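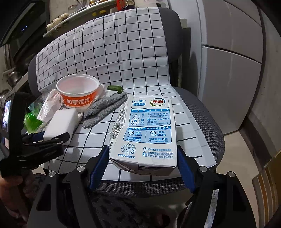 为什么夹取软包装时,夹爪闭合宽度不能直接当作物体宽度用?因为软包装受力会变形,闭合宽度里混着变形量,用它反推尺寸会系统性偏小。

## 4.2 可变形物体上的宽度偏差

上一节的结论建立在刚性物体之上,审稿时读来十分顺畅。厨房里的东西没有读过上一节。

我们用手持夹爪在 Derent 集中采集了549段示教,其中203段的目标是纸盒、海绵、毛巾一类会让步的物体。图1取自其中一段:牛奶盒侧躺在铺了细格白布的椅子上,两个带棱纹的蓝色指垫分居盒子两侧,盒身左侧已有凹陷。仅凭单帧图像无法判断凹陷的来历,因此标注时只记录“有形变”,不记录“由夹爪造成”。早期版本的标注规范要求填写原因,标注员填得都很自信,彼此之间却很少一致,该字段随后被删除。

**图1** Derent 集中的一帧。目标为侧放的牛奶盒,周围有毛巾、海绵和外卖碗;左侧可见另一只夹爪。

布面是第二个麻烦。我们原本指望格线提供现成的尺度参考,但布从椅背垂到椅面,格线在转折处跟着弯曲,再加上折痕,按平面网格拟合得到的尺度在同一帧内就能自相矛盾。Cemen 基线恰好依赖平面假设,在此类片段上的宽度误差中位数约为19毫米,用来抓牛奶盒,等于礼貌地请它自己过来。

本文方法(Venter)不估计支撑面的形状,只在指垫附近的局部区域预测接触前宽度与压缩量,二者分开监督。压缩量的标签来自 Hongmei Bai 设计的双次闭合流程:同一物体先轻触,再夹紧,取两次宽度之差。流程本身并不精巧,优点是便宜,缺点是操作者会烦。

在软包装子集上,Venter 的误差中位数降至2毫米。毛巾除外。毛巾的“接触前宽度”取决于怎么叠,也取决于问的是谁,我们保留了这部分结果,列在附录中,未计入上述数字。

反光同样会影响结果。包装表面的高光会冲淡印刷图案,使局部特征匹配变得稀疏;图1中盒面左上方的蓝色文字便有一行被部分洗掉。我们试过在 Ledley 预处理模块中抑制高光,误差变化落在重复实验的波动之内,最终版本没有启用该模块,代码仍留在仓库里。

双臂同时入镜的片段单独报告,见4.3节。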